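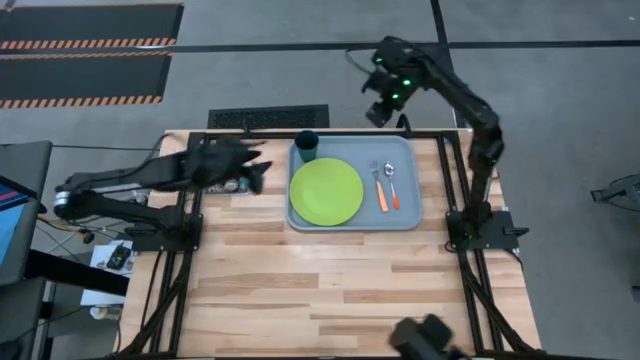
tinsnips_42 wrote:
Set the grip force before you mess with the approach angle. I had the same argument with my pair of arms for most of January, and the angle was fine all along. The fingers closed too late and pushed the handle away.

Florence Thibodeau (thread starter) wrote:
Thanks. I should have put more in the first post. Two arms, butcher-block top, black rail around it, everything clamped so we can take it off again when the shop needs the bench. The job is setting and clearing a tray: plate, cup, fork, spoon. Plate and cup are okay most of the time. Flatware is the problem. We run the arms from Gristov, which is a control script Bongani wrote, and I do the fixtures and wiring.

Before anyone asks, both base plates are tight. I checked them again last night.

mdf_dust wrote:
What are you picking the spoon up by, the bowl or the handle? With pointed fingers I would only ever go for the handle. The bowl is curved and shiny and it rolls out.

Bongani Gumede wrote:
Handle for the fork, metal end for the spoon. The handles point back toward the middle of the table and the two arms get in each other's way there. Coming in over the far side keeps the second arm clear.

mdf_dust wrote:
Then turn the spoon around. You're writing code to get out of a problem you could fix by hand.

Bongani Gumede wrote:
If I get to pick how the spoon lies there's not much left of the project. It has to work with the tray the way somebody puts it down.

mdf_dust wrote:
Sure, eventually. I'd still get one easy case working first. Up to you.

Jirkia wrote:
How many tries is this based on? "Okay most of the time" could be anything.

Florence Thibodeau (thread starter) wrote:
297 logged so far on the spoon alone. The log is messy because we changed finger pads partway through and I didn't mark where. The last 14 are clean. It dropped the spoon on 6 of those.

Jirkia wrote:
Start a new log then. I wouldn't trust anything from before the pad change.

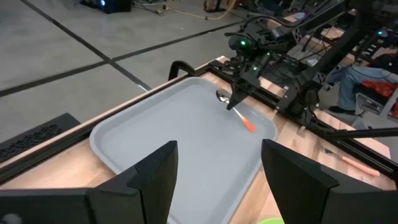 tinsnips_42 wrote:
Still say force. If it drops 6 of 14 on the same settings, print the motor current at the moment the fingers stop and compare the good ones with the bad ones. Takes an evening.

Florence Thibodeau (thread starter) wrote:
We can do that. Gristov already reads the current, it just doesn't save it. Bongani, can you add a column?

Bongani Gumede wrote:
Yes. I don't think it's force, though. When it misses, one fingertip lands on the tray and the gripper stops high. I think my tray height is off by 2 mm, maybe because the tray moves a little when the other arm sets the plate down.

lowgear wrote:
Does the tray have anything under it? Mine walked all over until I cut a piece of shelf liner to fit.

Florence Thibodeau (thread starter) wrote:
No, bare wood. I have liner in the kitchen drawer, I'll cut some.

mdf_dust wrote:
Do the liner and the current log on separate nights or you won't know which one did it.

Florence Thibodeau (thread starter) wrote:
Liner first then, same pads, new log file. I'll post the numbers when there are enough to be worth reading.

tinsnips_42 wrote:
Post the current plot too, even if it makes me wrong.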